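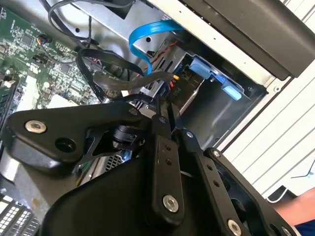
An open desktop computer, with its green motherboard and the cables that run down to it.

Old desktops get a second go at Mavow Hall

Irnville's computer repair evenings are back for another season, and if the first one in February was any guide, it's going to be a beauty. The tables at Mavow Hall were covered in open desktop cases well before the kettle had boiled, and people were still bent over them when the lights in the car park went off.

The evenings are run by Traseck, the local group that takes in unwanted desktop computers, fixes what can be fixed and passes them on to households, students and small clubs around the district. Anyone can drop a machine off. What's new this year is that anyone can also come along and learn to do the work, with a screwdriver put in their hand more or less as they walk through the door.

"We used to do it all out the back and people would only see the finished computer," said Cameron Galbraith, who started Traseck in his garage on Dow Street. "Then somebody's daughter asked if she could watch, and she asked better questions than I'd been asked in years. So we dragged the tables out the front."

It has made a terrific difference to the feel of the place. The opening night drew retired tradies, a couple of high school students, a woman who runs the books for her brother's nursery and wanted to know why her office computer sounded like a hair dryer, and a good number of people who had simply never seen the inside of one before. For most of them, the first surprise when the side panel came off was how much of it was cable.

Ross Pollock, who taught woodwork in Irnville for most of his working life and came to computers late, gives the introduction for beginners. He has a lovely way of doing it. He starts with the motherboard and describes it as the main street, with everything else in the case either parked on it or connected to it by road. Then he has everyone follow one cable with a finger from end to end, without unplugging anything, and say out loud where it goes.

"You'd be amazed how many faults you find just doing that," he said. "A plug that's half out. A cable somebody has bent back on itself to get the lid on. I had one last winter where the only thing wrong was a fan lead lying against the fan."

The flat ribbon-style cables get a talk of their own. They turn up in plenty of the older donations, and beginners tend to grab them by the cable and pull. Mr Pollock would like them to hold the connector, thank you very much, and ease it out straight. He also likes a photo taken on someone's phone before anything is disconnected, a habit that has settled more than one argument at the end of the night.

From there, the work goes at its own pace. Dust comes out first, on the back steps if the weather is kind, and the amount that comes out of a computer that has lived under a desk beside a dog's bed has to be seen to be believed. Memory is reseated, drives are tested and wiped, and the little coin battery on the board is swapped if the clock has been losing time. Then the case stays open while the machine is started up, everybody stands back a bit, and there's a moment of quiet at the table. When the screen comes on there is often a cheer. It happened again and again on the opening night and it didn't get old.

The machines that don't come back are stripped for parts. Good power supplies, drives, memory and cables are labelled and put on the shelves along the hall's eastern wall, and what's left goes off to a recycler by the trailer load. Blair Dalgleish looks after the shelves and can put her hand on an obscure bracket faster than most of us can find our car keys. At the moment she's keen to hear from anyone with spare monitor leads, small screws still in their original bags, or keyboards with all their letters.

She is less keen on printers. "Please, no more printers," she said. "I say it with love."

All of it adds up to a serious amount of gear. Traseck keeps a handwritten ledger of every computer that goes out the door in working order, and the last entry made before the summer break was number 2134. The ledger itself is a treat to leaf through. Early pages have notes in the margins such as "went to the netball club, very pleased" and "has a loud drive, owner says it's company". Mr Galbraith hopes to put the first volume on display at the library later in the year, if he can bear to part with it.

One of the computers on its pages belongs to Fergus Sutherland, who is studying surveying by distance from the family property north of town. He picked up a refurbished desktop from Traseck when his laptop gave out in the middle of an assignment, and he has since become one of the regulars on the tools. On the opening night he was helping a pair of first-timers fit a replacement drive, and doing it with a lot of patience.

"I didn't know what any of it was when I got here," he said. "I thought if you touched the wrong thing it'd be cactus. It's a lot tougher than you think, as long as you've got the power out at the wall and you're not in a hurry."

Mavow Hall has turned out to be a great spot for it. The benches are a good height, there are plenty of power points since the rewiring, and the kitchen hatch opens straight onto the main room so nobody has to miss anything while they're getting a cuppa. The one complaint on the night was the light at the far end, where it's hard to read the printing on a circuit board after sunset. Alasdair Swanson has promised to bring in a set of lamps from his old drafting office, along with a magnifier on a swing arm that he says is heavier than it looks. They should be in place for the next session.

Mr Swanson has been coming mostly for the chance to rescue his own computer, a big old tower he used for house plans and refuses to give up. It was opened on the night, cleaned, closed and opened again. At the time of writing it still wouldn't start, and there were several competing theories. He has left it at the hall and says he'll be back for it, with cake.

Each evening runs for about two hours, although the opening one went well past that and it didn't look as though anybody minded. Newcomers are paired up, two people to a computer, with an experienced hand moving between the tables. There's no need to know anything beforehand. Tools are provided, but those who own a decent Phillips-head screwdriver are encouraged to bring it, because the good ones go quickly and the ones at the bottom of the box have had a hard life.

Children are welcome with an adult. Mr Pollock has put together a table just for them, with retired parts that can be taken apart and put back together without any pressure to have them work at the end. Old drives are the clear favourite. The shiny platters inside have already started turning up around town as wind chimes, and at least one is keeping the birds off a fig tree in Dow Street.

People dropping off a computer are asked to copy anything they want to keep before they bring it in. Traseck wipes every drive it receives, and drives that can't be wiped are taken out and drilled. If you've forgotten a password or can't get the thing to turn on, mention it at the desk and someone will talk through what can be done about your photos before the computer goes into the queue. It helps to bring the power lead as well, even if you suspect it's the wrong one.

Laptops can be accepted in small numbers this season. Desktops remain the heart of it, partly for the simple reason that there's room inside to get your hands in and see what you're doing, and partly because the parts can be moved from one to another with so little fuss. Ms Dalgleish would happily talk to you about that for the rest of the evening, and it'd be an evening well spent.

Households, students and community groups who could use a refurbished computer can put their name down at the hall or at the library counter. There's a short form that asks what the computer will be used for, so that the person wanting to write letters and the person wanting to edit footage of the show jumping end up with something that suits them. A keyboard, mouse and screen are included when the shelves allow. Anyone taking a computer home is shown how to plug it in and start it before they leave, and can bring it back to any session if it plays up.

Entry is by gold coin, which goes towards screws, batteries and the milk. Doors open at 6 pm, and the side entrance off the car park is the best one to use if you're carrying something heavy. Session dates for March and April are on the noticeboard outside the hall.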